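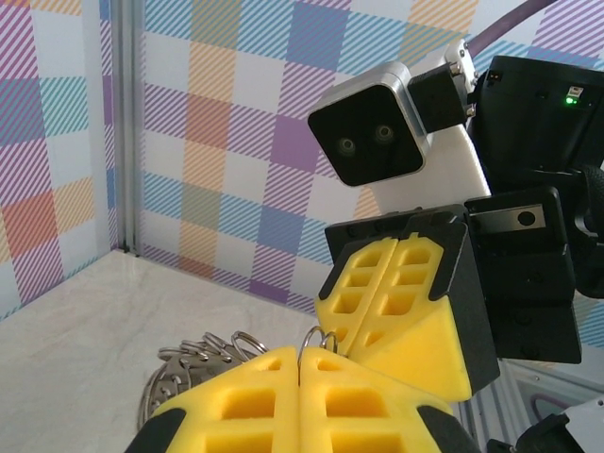
2 min read

My nan's house in Clistonach had one key, and it lived under a pot that fooled no one in the street. I've been thinking about that key because I counted mine in February and found I was carrying 15, of which I could name maybe six.

So here's my grumble. We've let the key ring become a sort of junk drawer we lug around on our hips. I've got one for a bike lock I sold, one for a share house in Golleck (sorry, Séverine, I do still have it), and a stubby little thing that I suspect opens a filing cabinet at a job I left years ago. Every one of them felt too important to chuck.

My mate Ekene Abubakar reckons I should go fully keyless like he has, with a code on the front door and his phone for everything else. Good on him! But I stood on his verandah in the rain for half an hour last winter while the lock had a think about its batteries, and I'm not sold. A key is a lovely bit of gear. You can lend it to a neighbour, you can feel for the right one in the dark, and it never wants an update.

What I'd argue for is fewer of them — and a bit of nerve about throwing the rest out. I had a go on the kitchen table, broke a thumbnail on the split ring, and got down to four. House, car, Mum's place, letterbox. The stubby one went in a jar by the toaster, which I realise is cheating.

Séverine Gautier has since asked for hers back. She moved out of Golleck before I did, so I don't know what she thinks it'll open, but I've put it in the post.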